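Last updated: February 7, 2018

So the Gosling build finally has hands! Two of them, black, five fingers each, and I've been grinning at them all week like a kid (sorry to everyone at Limuvine who just wanted to use the drill press).

Most of my evenings went into connectors. I wanted everything to unplug, so I could take a piece home in my backpack without dragging the whole robot along. Tyson Morin warned me that round multi-pin plugs would eat my life, and yep. I soldered one set in the wrong order and had to redo all of it, then did the next one wrong too. There's a socket with five little pins that I now see when I close my eyes.
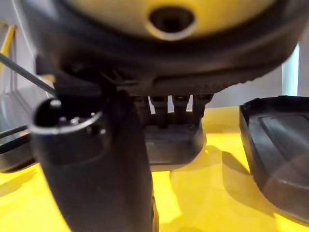 Reaching over the table

The yellow table stays, by the way. Paula Mocanu thinks it's hideous, I love it, and it makes the black parts super easy to find. For now I'm using foam pads as things to reach for, mostly because they're soft and I'm still nervous about those fingers. I'd budgeted around 100 bucks for cables and blew right past it. I also still need to tidy the ones hanging off the arms before July, when I want to bring the whole thing to the open house. 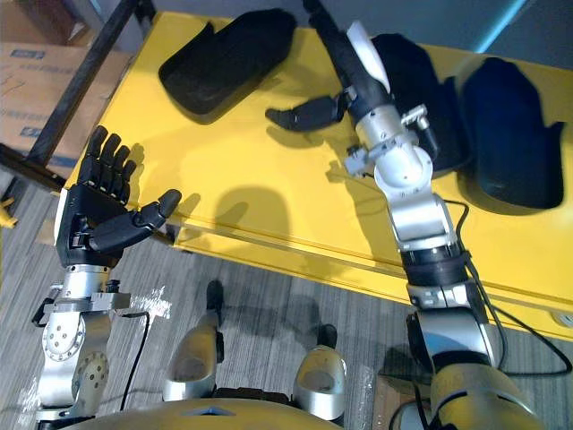
Both arms out over the yellow table, with the three foam pads.

Next up is the left thumb, which I want to slow way down. If you've got a good crimping tool for tiny pins, leave me a comment, mine is garbage.

This blog uses cookies. By continuing to read you agree to their use.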